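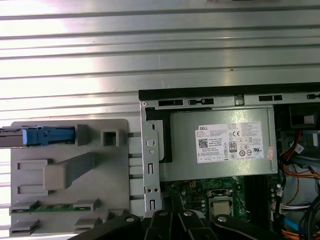 Brellik Brustgurt, jetzt seit Januar beim Altherrenfußball dabei. Nach dem Belastungs-EKG wollte ich meinen Puls im Blick haben — Baujahr 1969, da rennt man nicht mehr einfach drauflos. Der Gurt sitzt gut, auch beim Kopfball, und piept laut genug, wenn ich über meine Grenze komme.
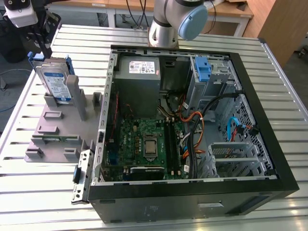 Mein alter Ledex ist mir dagegen dauernd auf den Bauch gerutscht, spätestens beim zweiten Sprint! Nervig ist beim Brellik nur der Verschluss, den kriege ich mit kalten Fingern kaum zu.
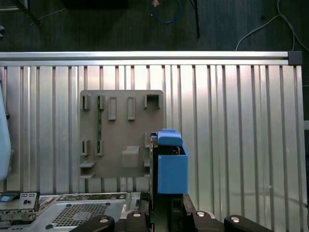
Und die App verliert manchmal in der Halbzeit die Verbindung. Trotzdem 4 Sterne von mir, Ersatzgurt ist schon bestellt.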